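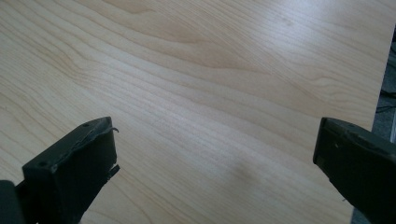
Pale table top with a wavy grain, Karnia test room

Call for participants: do wipe-clean tables wipe clean?

Karnia is looking for 70 households to keep a diary of one light-coloured wooden table at home. We test household goods for a small subscribers' newsletter, and we have read a great many labels promising that a table will look "as new" after a quick wipe. We don't believe most of them. We may be wrong, and would like to find out from people who eat, draw, pay bills and mend things on their tables. 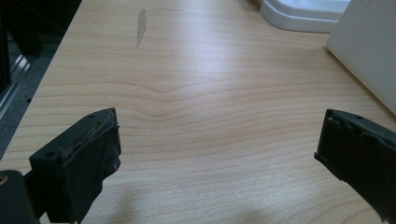
Marks on pale wood are hard to judge, and makers do well out of this. A showroom table is lit to look its best. At home you get a shine in one place and a shadow in another, and a small greyish streak like the one towards the far side of our table can pass for grain until you go looking for it. Is it residue, or something in the finish? We'd rather have your dated notes on that sort of thing than another star rating.

You would write up one table for 16 weeks, starting in April. Half of you will use plain water and a cloth. The other half will use Pultadus, a table cleaner whose label claims a good deal more than water. You can't choose which. If your table is oiled, waxed or an antique, please don't apply.
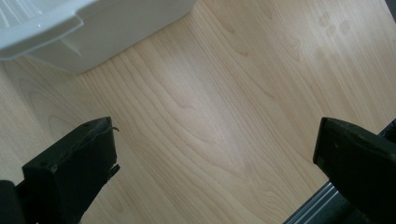 Ginette Sabatier doubts the diaries will show much, as people who sign up to watch a table for marks will start wiping it twice as often. She would have us ask for a week of ordinary habits before any cleaning instructions go out. We think she has a point and have added the week, so the whole thing now takes 17.

You will need to be over 18 and at home most evenings. We pay 300 for a finished diary and nothing for a half-finished one. Some studies call that harsh. We've read their half-finished diaries. 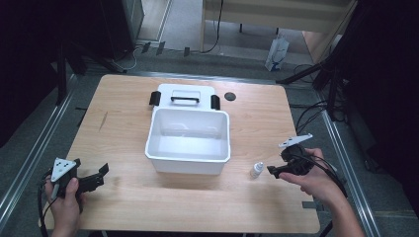
White storage box with its lid propped behind it, small dropper bottle alongside

Storage boxes and bottles may stay on your table during the study, provided you note when they are moved. Don't clear up specially for us.

To apply, write to the Karnia office with your table's rough age, what it is used for and the worst mark on it. Applications close on 16 December 2022. Employees of Pultadus need not write in.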